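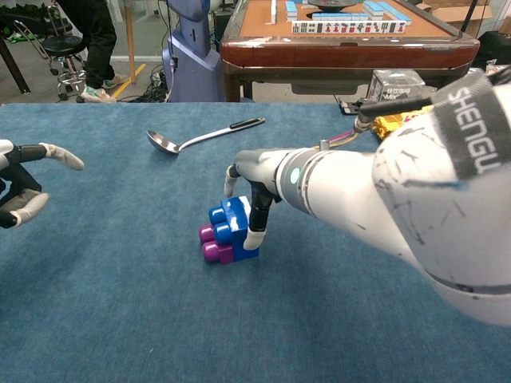 My grandmother's mahjong set lived in a case that smelled of camphor, and getting it out was a whole event. Somebody cleared the dinner plates. Somebody else found the blanket that went under the tiles. Then four adults spent a good long minute pushing everything around with flat hands, making a racket you could hear from the driveway, and after that came the building of the walls, during which all the best gossip was told.

So I came to the automatic table with a grudge. You know the kind: wooden frame, flat playing surface, round dial in the middle. Push the used tiles down the hole, press a button, and up comes the next set, stacked and squared. The sales pitch is that you get more games into an evening. I have yet to meet a family that complained of too few games in an evening.

Ebenezer Alhassan has sold game room furniture in Gotedstead for 14 years and he doesn't much care what I think. "People say they love shuffling," he told me. "Then they come back in October and ask what I've got in stock." He showed me a secondhand one for $1000 and said it was a fair price. It may be. It was also as heavy as a chest freezer, and the delivery charge was left out until I asked.

What bothers me more than the price is what one of these does to a room. A card table folds up. A blanket goes back in the closet. An automatic table sits there all week, wanting an outlet and four chairs, and everything else has to squeeze in around it. Toys end up on the next table over, chunky blocks in blue and purple. A steel ladle gets left beside them. I've heard people call this a "family activity zone." I'd call it a room where the mahjong table won.

Vendula Šindelář, who plans small interiors out of a studio in Umby, takes a softer view. She likes a second surface close by, low enough for a child and covered in something with a bit of texture. Carpet, felt, whatever you can stand to vacuum. Blocks don't skid on it and they land quietly. She had me drop a handful on bare wood and then on a carpeted top, and fine, she has a point. She also wants to sell me the covering, at a price I'll leave out.

I'm less sold on the idea that the children will sit and build while the grown-ups play. Mine built for 11 minutes. After that they wanted tiles, and why wouldn't they? A mahjong tile is a better block than most blocks. It's smooth, it has some weight to it, it clacks. Plastic studs hold a tower together, but you can't line them up with one finger and tip the whole row over.

Adom Owusu, a regular at the Saturday game I sat in on, keeps an old hand-shuffled set for exactly that purpose and lets the kids wreck it. He paid $400 for his automatic table four years ago and says he'd buy it again. He also says the dice button sticks and that he misses the noise.

I played three rounds. The walls rose, perfectly straight, before I'd finished my sentence.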